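얘들아, 너희 필통 뚜껑 지금 한번 열어 볼래? 나는 아침에 내 필통을 열었다가 깜짝 놀랐어. 연필은 3자루밖에 없는데 지우개 가루가 바닥에 소복하게 깔려 있더라고! 그래서 오늘은 필통 이야기를 해 보려고 해. 필통은 왜 이렇게 생겼을까, 어떻게 정리하면 좋을까, 그런 이야기야.

## 필통은 원래 '통'이었어

'필통'이라는 말을 뜯어 보면 '필'은 붓, '통'은 말 그대로 통이야. 그러니까 붓을 넣어 두는 통이라는 뜻이지. 옛날 사람들은 책상 위에 둥근 통을 세워 놓고 붓을 꽂아 두었어. 지금으로 치면 연필꽂이랑 비슷해. 나무로도 만들고, 대나무로도 만들고, 하얀 도자기로도 만들었단다. 박물관에 가면 꼭 한번 찾아봐. 구름이나 꽃무늬가 새겨진 것도 있어서 구경하는 재미가 있어.

그런데 꽂아 두는 통은 가방에 넣을 수가 없잖아? 넣는 순간 다 쏟아질 테니까. 학교에 들고 다니려면 뚜껑이 있어야 하고, 납작해야 하고, 가벼워야 해. 그래서 우리가 아는 길쭉한 필통이 널리 쓰이게 된 거야.

## 천, 쇠, 플라스틱

내가 어릴 때는 쇠로 된 필통이 인기였어. 수업 시간에 떨어뜨리면 와장창! 하고 온 교실이 쳐다봤지. 내 짝이던 닛스린 다바스(Nisreen Dabbas)는 한 달에 몇 번씩 떨어뜨렸는데, 나중에는 선생님이 소리만 듣고도 누군지 아셨어.

천 필통은 조용해. 말랑말랑해서 좁은 가방에도 쏙 들어가고, 때가 타면 빨면 돼. 대신 가방 안에서 눌리면 연필심이 잘 부러져.

플라스틱 필통은 딱딱해서 연필을 잘 지켜 줘. 모양이 네모반듯하니까 여러 개를 나란히 놓기도 좋고 말이야. 그리고 색! 나는 이게 제일 좋아. 플라스틱은 만들 때 색을 섞을 수 있어서 분홍색도 되고 청록색도 되고, 아예 속이 훤히 보이게도 만들 수 있거든. 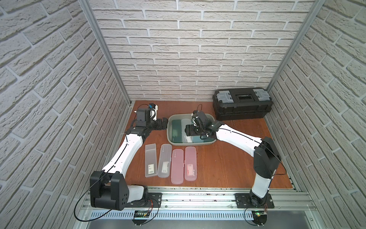

나는 여러 색 중에서 고르라고 하면 한참을 망설이는 사람이야. 분홍색을 집었다가, 청록색을 집었다가, 결국 투명한 걸로 가지. 투명한 필통은 열어 보지 않아도 지우개가 있는지 없는지 바로 알 수 있어서 편해. 단점은, 속이 지저분하면 다른 사람도 다 안다는 거야. 으, 부끄러워!

## 투명한 거랑 뿌연 거는 뭐가 달라?

좋은 질문이야. 둘 다 빛이 지나가기는 해. 그런데 아주 매끈하고 맑은 플라스틱은 빛이 거의 똑바로 지나가. 그러면 안에 있는 게 또렷하게 보여. 이런 걸 '투명하다'고 해.

겉면이 오톨도톨하거나 속에 작은 알갱이가 섞여 있으면, 빛이 이리저리 흩어져. 그러면 안에 뭔가 있다는 건 알겠는데 글씨까지는 읽기 어려워. 이건 '반투명'이라고 해. 목욕탕 유리문을 떠올리면 쉬울 거야.

집에서 해 볼 수 있는 실험도 하나 알려 줄게. 맑은 비닐봉지 하나를 그림책 위에 평평하게 펴 봐. 글씨가 잘 보이지? 이번에는 기름종이를 올려 봐. 책에 딱 붙이면 글씨가 보이는데, 손가락 한 마디만큼 들어 올리면 금방 흐릿해져. 우리 동네 어린이 교실에서 이걸 했더니 록이우(Lok-yiu Chow)가 자기 얼굴 앞에 기름종이를 대고 유령 흉내를 내는 바람에 다들 한참 웃었어.

## 필통이 여러 개라면 큰 통 하나!

학교나 도서관에는 여럿이 같이 쓰는 필통이 있기도 해. 이럴 때는 큰 통 하나를 정해서 모아 두면 참 편해. 책상 위에 필통이 여기저기 있으면 공책 펼 자리가 없잖아. 내가 아이들이랑 정리할 때 쓰는 순서는 이래.

1. 책상 위 필통을 한 줄로 나란히 놓아. 이렇게 하면 뚜껑 열린 게 금방 눈에 띄어.
2. 뚜껑을 꼭 닫아. '딸깍' 소리가 나는 필통이면 소리도 들어 봐.
3. 큰 통에 하나씩 넣어. 던지면 안 돼!
4. 눕혀서 넣을지 세워서 넣을지는 통 높이를 보고 정해.

색깔별로 모으고 싶은 친구는 그렇게 해도 돼. 어떤 색이 수학 시간 거고 어떤 색이 미술 시간 거인지 정해 두면 찾을 때 훨씬 빨라. 이름표를 붙이는 것도 좋지. 카드에 이름을 써서 투명한 필통 안쪽에 넣으면 물이 묻어도 글씨가 잘 안 번져.

## 필통 목욕시키기

플라스틱 필통은 씻기도 쉬워. 먼저 안에 든 걸 다 꺼내고, 지우개 가루를 휴지통에 톡톡 털어. 그다음 미지근한 물에 비누를 조금 풀어서 부드러운 스펀지로 살살 문질러 줘. 거친 수세미는 쓰지 마. 자잘한 흠집이 잔뜩 생겨서 투명하던 필통이 뿌옇게 되거든. (아까 말한 빛 흩어지기, 기억나지?)

뜨거운 물도 안 돼. 얇은 플라스틱은 휘어져서 뚜껑이 안 닫힐 수 있어. 다 씻었으면 뚜껑을 연 채로 엎어서 말려. 속에 물이 남은 채로 색연필을 넣으면 종이 껍질이 벗겨지고 냄새도 나.

자, 나도 이제 내 필통 씻으러 가야겠다. 너희 필통 바닥에서는 뭐가 나왔는지 꼭 알려 줘!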